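4. Setting up backups on a laptop

Read this section before you install anything. The Dekdale setup wizard will tell you that your files are "protected" as soon as you click Finish. They are not. At that point you have a schedule and an empty folder.

4.1 Before you start

1. Plug the laptop into power. The first backup will not run on battery, whatever the settings page says.
2. Connect the external drive directly to the laptop. Hubs are said to be supported. We have seen too many dropped connections to recommend one.
3. Check that the drive has at least 600 GB free.

CAUTION: The wizard offers to "optimize" the drive. This erases it. Choose Skip. 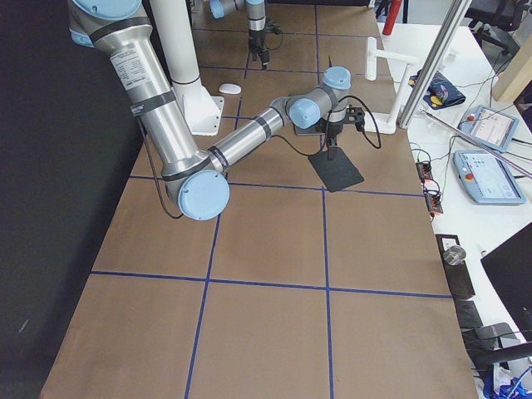 4.2 First backup

4. Open Dekdale and choose New Plan. Ignore the suggested plan, which leaves out the Desktop and Downloads folders.
5. Tick every folder you would miss. If you are unsure, tick it.
6. Set Keep Versions to 28 days. The default is six, and most people take longer than that to notice a missing file.
7. Turn off Smart Pause. It is meant to stop backups while you work — in our experience it stops them, period.
8. Click Run Now and leave the lid open until the progress bar closes. Sleep mode ends the job without a warning.

NOTE: The time estimate is a guess. Some 15 minutes into the job it usually changes to several hours. Believe the second number. 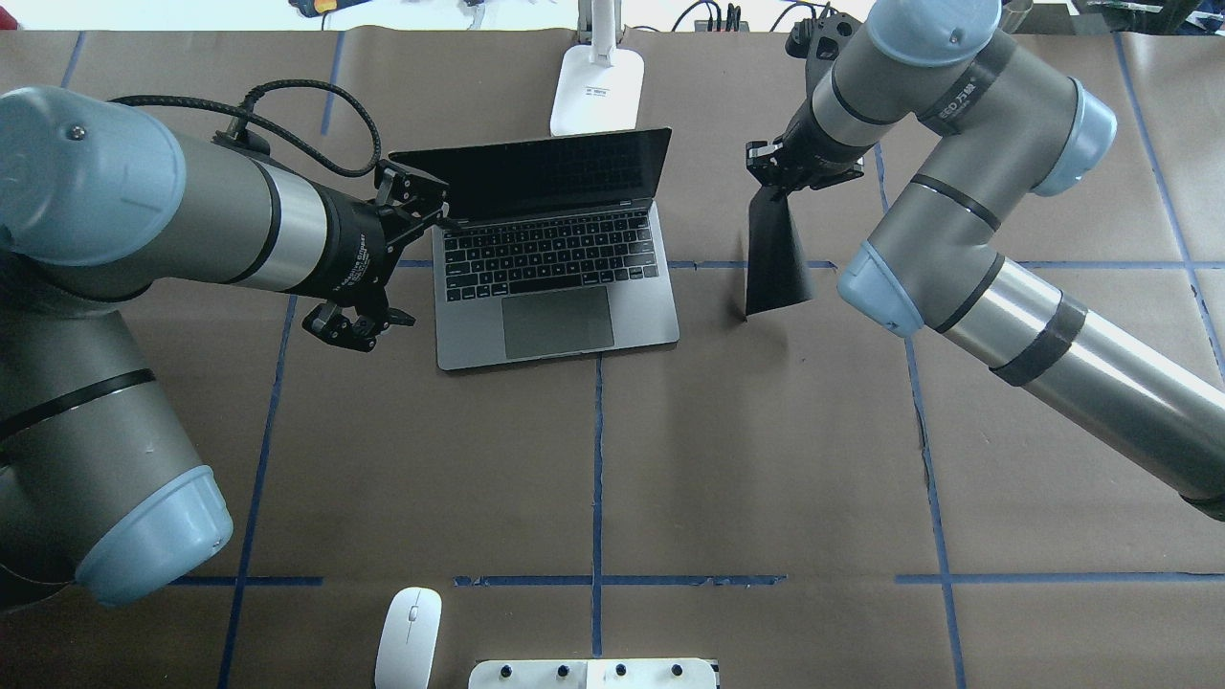
Figure 4-2. Open laptop on a paper-covered tabletop marked with blue tape.

4.3 Test the backup

A green check mark means that the program finished, which says very little about your files.

9. Choose Restore and pick one old document and one large photo.
10. Restore both to a new folder, never to the original location.
11. Open each file and look through it.
12. If either file fails to open, delete the plan and start again at step 4. The Repair button has yet to repair anything for us.

Repeat steps 9 to 11 every month, and after each program update.

Section revised in April by Gladys Langat.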